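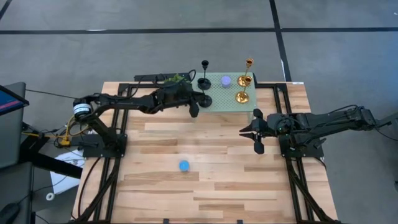
Butcher block is a style of wooden surface made by gluing many strips or blocks of wood together into one thick slab. The name comes from the heavy chopping stands once found in meat shops, but most people today know it from kitchen counters, worktables, desks and cutting boards. Because each strip comes from a different part of a board, or from a different tree altogether, the color is seldom even, and a light wooden top may run from pale blond to tan within the width of a hand. Many owners will tell you that this gentle striping is what they like best about it, and it sits nicely with a bit of greenery such as a small leafy potted plant.

Types

There are two main ways to put a butcher block together, and a third that falls somewhere in between. In edge grain, long strips are turned on their sides and glued so that the narrow edges face up. This is the usual choice for counters and tables, as it is strong, fairly easy to make and kind to the budget. In end grain, short blocks stand upright so that the cut ends of the wood form the surface, often in a checkerboard pattern. Knives tend to slip between the fibers and leave fewer marks, and so cooks who do a great deal of chopping will often pay extra for it. Face grain, with the wide side of the boards showing, is handsome but scratches easily and is mostly kept for dining tables and desks.

Woods

Hard maple is the old favorite in North America, being dense, pale and close-grained. Beech holds much the same place in Europe, while birch, oak, walnut and cherry all have their followers. The workshop town of Vornden made beech tops for bakeries for several generations, and the long, low tables known there as Skulska benches are still found in family kitchens in the area, often handed down along with the rolling pins. Viktória Dudás, whose short book The Vörös Table is a fond account of the trade, writes that a Vornden maker would let his strips rest in the shop for 4 months before gluing, so that they could "get used to one another."

Size and thickness

Tops for home counters are commonly sold at an inch and a half, although thicker ones are easy to come by. The bakery tops made in Vornden were a good deal heavier, and the largest one on display at the small Loltell museum is 68 inches long and needs a sturdy frame of its own. It still has its original stand, with a shallow drawer for scrapers.

Care

Wood takes in and gives off moisture with the seasons, and a wide top will swell a little in a damp summer and shrink again once the heating comes on in December. For this reason it should be fastened in a way that lets it move, usually with slotted holes or metal clips. Surfaces used for food are generally rubbed with food-grade mineral oil, sometimes mixed with beeswax, and left overnight before the extra is wiped away. A new top may want oil every week or so at first, then once a month or whenever it begins to look dull and thirsty.

Spills are best wiped up promptly, and a hot pan belongs on a trivet. Light stains often come out with coarse salt and half a lemon. Deeper marks can be sanded away, and Suryani Liew, a furniture restorer who has worked on more than 30 Skulska benches, recommends going over the whole top, as a single sanded patch will leave a dip that catches the light for years afterward.

See also

Cutting board
Countertop
Workbench
Wood glue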